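Getting two arms to agree on a fold line

I've been meaning to write this up for ages, mostly because I keep explaining it badly in messages and then having to explain it again. It covers the planning side of our bimanual laundry setup: how we go from "there's a bit of clothing on the table" to two grippers closing on sensible points and moving together. If you've already got both arms calibrated to one shared table frame, you can start here. If you haven't, go and do that first and come back, because everything below assumes it.

Our stack is in two halves. Perano is the perception bit, which takes the overhead-ish camera view and gives you a mask and some keypoints. Skultano is the planner, which takes those keypoints and spits out a pair of timed paths. They talk over a plain message queue and you could swap either one out without much swearing.

Step one: mask first, keypoints second

My first version tried to find corners straight off the full picture and it was hopeless. It loved the laundry basket. It loved anything with a straight edge, really, so the metal strips along the table sides were getting picked as hems with great confidence. Now we crop to a fixed work area in the middle of the table, mask by colour difference against the white, and throw away any blob that touches the crop border. Whatever is left gets sorted by area and the biggest one wins.

Set the colour threshold lower than you think you need. Pale stuff on a white table is the hard case, and if you tune on a nice bright orange top you'll have a lovely afternoon and then a horrible evening. I tune on mint green now. Scuffs on the table will show up as little specks in the mask, so run a small opening over it with a kernel of 5 pixels and they go away.

Step two: decide which way is up

For a piece that's already been folded lengthwise you've got a long thin shape, and the planner needs to know which end is the collar or waistband. I fit a rotated rectangle, take the long axis, and then look for a label in the strip at each end. A white tag on a pale garment is a weak signal (I know, I know) so I only let it break ties. The main cue is the width at each end, smoothed over a few frames. If the two cues disagree, Perano returns the axis with no direction and Skultano picks the fold that doesn't need one.

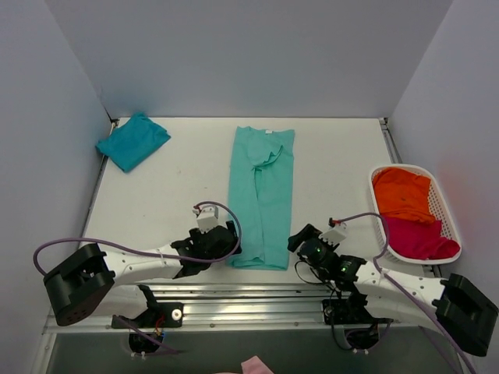
Planning and control

Step three: hand out the grasp points

With a long narrow piece running front to back, like the mint one between the grippers, it's very tempting to give the left arm everything left of the axis and the right arm everything right of it, and leave it there. That does work for the near end. For the far end both arms have to reach over the cloth, and that's where the elbows start getting friendly.

So we score every pairing instead. Each candidate grasp pair gets a cost made of 4 terms: reach, wrist twist, closest distance between the arms along the whole path, and how far each finger lands from the cloth edge. Weight the arm distance heavily. I started with it equal to the others and the planner kept finding clever routes that I did not enjoy watching. The config block we run at the moment looks like this:

w_reach = 1
w_twist = 1
w_clearance = 5
w_edge = 2
max_candidates = 12

Don't push max_candidates much higher unless you've got a faster machine than mine. The extra pairs are nearly always the same grasp shuffled along a bit.

Also, please model your cables. I left them out of the collision shapes for far too long. They arc up over the wrist and stick out further than the gripper does, so I now wrap each wrist in a fat capsule that takes in the whole loop. It costs you a bit of reach and it's worth every millimetre.

Step four: lock the timing

Planning the two paths separately and pressing go on both is asking for trouble. Skultano puts both arms on one shared clock and stretches the faster path until it matches the slower one. During the lift you want the gap between the fingers held constant as well, or the cloth either sags or gets yanked. I do this with a simple constraint on the distance between the two tool points, switched on when both grippers report closed and off again at release.

If one gripper reports closed and the other doesn't, open both, back away and ask Perano for a fresh mask. Don't try to be heroic and carry on with one hand. The shape has changed by then and your keypoints are out of date.

Step five: replay before you run

Every plan gets saved, and before I change a weight I replay the lot against the new settings with the motors off. We've got 3,905 saved plans now, and the replay flags any where the chosen grasp pair has swapped. I look at those by eye — boring, but it has caught more silly mistakes than all my unit tests. The Dhillon viewer is fine for this. Turn on the capsule overlay and scrub through at half speed.

A few odds and ends

If the mask flickers between frames, check your exposure is fixed before you go near the code. Auto exposure and a white table do not get on.

If the planner says no valid pair, print the cost terms one by one. Nine times out of ten it's clearance, and nudging the garment towards the centre sorts it.

The config files are in the Porkitthorpe folder of the repo, under fold_lengthwise. The sleeve version is in there too but it's half finished and I'd leave it alone for now.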